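Tannous Farm Policy Newsletter
Minutes of the Editorial Meeting

Held Saturday, 9:30 a.m., in the downstairs meeting room. The editor chaired. Present: the editor, the deputy editor, the dairy and livestock reporter, the trade reporter, the web producer and the subscriptions manager. The grains reporter sent apologies and a written note, which was read under item 3.

1. Minutes of the last meeting

Approved with one correction. The piece on rural broadband was held for a second source. It was not dropped, as the earlier minutes said.

2. Coverage of the state water bill

The trade reporter has read the committee version of the bill in full. The section on groundwater permits has changed a good deal from the draft we wrote up in December. Permit holders would have to file pumping records every 3 months, and the penalty for late filing is now left to the department.

The deputy editor said our December story is still the top result on our own site search and readers are likely to take it as current. Agreed to put an update line at the top with a link to the new story. The old text stays as it was published.

The dairy and livestock reporter asked for room to cover what the records rule means for small herds. Agreed, one story, to run the day before the floor vote if the vote date holds.

Action: trade reporter to file the main story by Wednesday noon. Web producer to add the update line today.

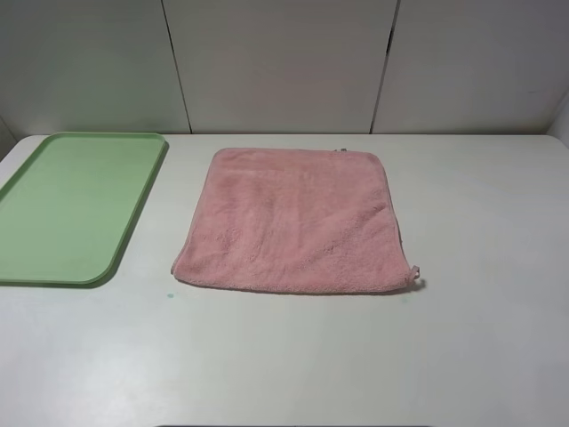

3. Grains desk

The note from the grains reporter covered three things: the elevator closing at Tastard, the basis tables, and travel. The closing is confirmed by the owner and by two growers who deliver there. The growers do not want to be named. The editor will speak with the reporter before we agree to that. The reporter would also like a house style for chart backgrounds, and the meeting settled on a plain pale gray-white, close to the tabletop against the white wall panels, with no gradient and no logo. The basis tables will move to the new background first. Travel to the growers' winter meeting was approved for one person, by car.

Action: editor to call the grains reporter on sourcing. Web producer to change the table template.

4. Readership and subscriptions

The subscriptions manager reported 2053 paid subscribers at the end of the month. Renewals are steady. Most cancellations came from readers who had signed up on the trial rate during the last farm bill debate and did not stay on at full price.

There was a long discussion of the trial rate. The deputy editor would end it. The subscriptions manager would keep it but shorten it, and pointed out that some of our longest-standing group accounts began as trials. No decision. The subscriptions manager will bring figures by sign-up month to the next meeting.

The morning email is being opened less on Mondays than on other days. The web producer thinks the subject lines are too long — several have run past 12 words. Agreed to keep them to 10 or fewer and look again after a few weeks.

5. Stostasis contract

Stostasis, which hosts our archive, has sent a renewal offer. The price is unchanged but the notice period is longer. The editor is not willing to sign until the clause on exporting our own articles is made clear. The web producer said the last export came without bylines or publication dates and had to be fixed by hand. 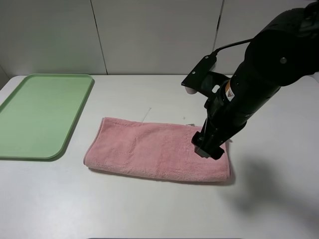 The subscriptions manager asked if we could go month to month while this is sorted out. The web producer will put the question to Stostasis in writing. If the answer is no, the editor will ask Tinar for a quote so that we have something to compare it with.

Action: web producer to write to Stostasis. Editor to contact Tinar if needed.

6. Corrections

Two since the last meeting. One was a misstated county in the story on crop insurance deadlines. The other was a chart with its two axis labels swapped. Both have been corrected online and noted in the email. The deputy editor reminded everyone that corrections go to the desk first, including small ones, and should not be made quietly on the page.

7. Other business

The trade reporter will be away the week after the floor vote. The dairy and livestock reporter will cover.

The press gallery passes need to be renewed. Forms are with the deputy editor and should be returned signed by Thursday.

The meeting closed at 11:10 a.m. The next meeting will be at the same time and place next month.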